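Growing from Seed, evening class: notes for week 2

I promised to write up what I rattled through on Tuesday, so here goes (sorry to anyone who couldn't hear me over the radiator!).

Most of the evening went on seed age. My own rule is simple: parsnips fresh every year, no arguments, while tomatoes will often come up after four or five years in a cool drawer. I've had a Mazandarani cucumber sprout long after I'd given up on it, but I wouldn't plan a whole bed round that.

The paper towel test is worth doing before you sow anything old. Put 10 seeds on a damp towel, fold it over, slide it into a bag and keep it somewhere warm. Look again after 14 days. Seven or more up and you can sow as normal; four to six, sow twice as thickly; fewer than that and I'd buy new.

Storage next. Cool, dark and dry, so a shed is hopeless and the shelf over the cooker is worse. I use a biscuit tin with a spoonful of dry rice in the bottom.

For next time, go through your packets at home and sort them by sowing month. Anything marked May or later can go to the back.

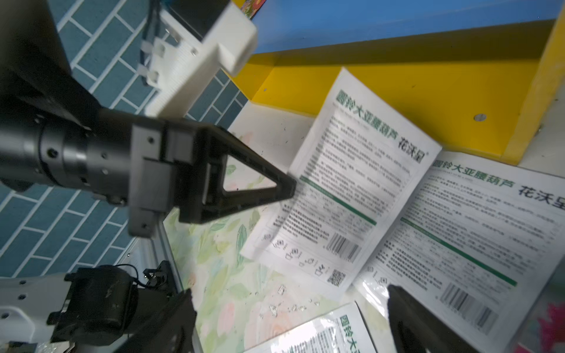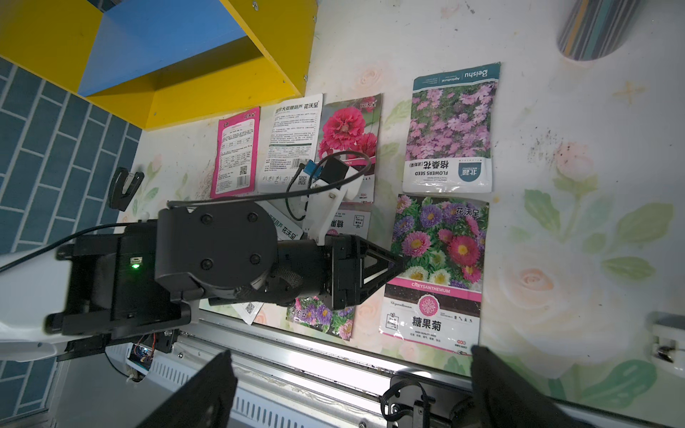 Seed packets on the table.

Gudrun Wikström wrote to me afterwards that her parsnips from two-year-old seed came up perfectly well at Flasmont, and she thinks I'm far too strict about them.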